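Rastgate Pear Handling and Ripeness Notes: Data Card

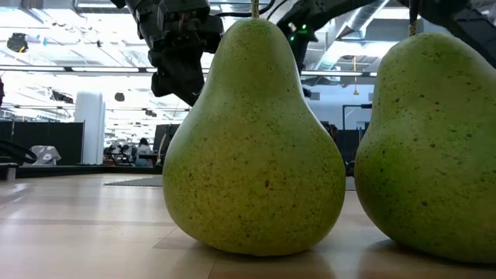
3 min read
Print | Email this page

This card covers the written records of the Rastgate pear study, prepared by the Sitine produce group under the direction of Dewanti Rahman. It is intended for readers who wish to use the records in teaching, in kitchen planning, or in comparing methods of home storage. The records concern whole, fresh pears kept at room temperature and in a refrigerator.

## Contents

The collection holds 287 record sheets. Each sheet follows one pear from the day it was received to the day it was eaten, cooked, or discarded. Sheets are grouped into 3 sets according to storage: open table, paper bag, and refrigerator drawer. Pears that were moved from one kind of storage to another are filed with the set in which they began, and the move is entered under "Remarks."

Every sheet contains the following fields:

- Sheet number and storage set
- Skin color on arrival, in plain words
- Marks on the skin (freckles, spots, bruises, cuts)
- Condition of the stem
- Firmness at the neck, checked daily by thumb
- Outcome and remarks

## Method of recording

Pears were checked once a day, in the morning, before the kitchen was in use. The recorder pressed gently beside the stem and entered one of the words "hard," "giving," or "soft." Firmness at the base was not recorded. Pears soften from the inside outward, and by the time the wide part yields to the thumb the center is often past its best.

Color was entered by eye under daylight. Recorders were asked to write what they saw ("green with yellow at the middle") and to avoid the word "ripe" in this field. Many green varieties change little in color as they soften, and the color field should not be used alone to judge readiness.

Small brown freckles are a normal feature of the skin and were entered as "freckled," with no further grading. Larger spots were entered separately, with their place on the fruit. A spot that sank or spread between checks was marked "S" in the remarks.

Pears on the open table were stood upright on their bases with a gap between neighbors. Fruit that would not stand was laid on its side and turned at each check.

## Known limits

In the paper bag set, 65 sheets have no entry for stem condition. The field was added in November, after those sheets had been closed. Benedita Carrilho reviewed the remaining sheets in that set and corrected the storage codes where the remarks made the error plain. Other gaps were left as found.

Variety names were copied from the seller's label when there was one. Pears from the Bragança orchard arrived without labels and are listed as "green, unnamed." Room temperature was not measured.

## Use and citation

The records may be copied and shared for noncommercial purposes with credit to the Rastgate pear study. Corrections should be sent to the Sitine produce group with the sheet number and the field concerned. Paper originals are kept at the Stostia reading room and may be consulted on request.

Share this page | 3 comments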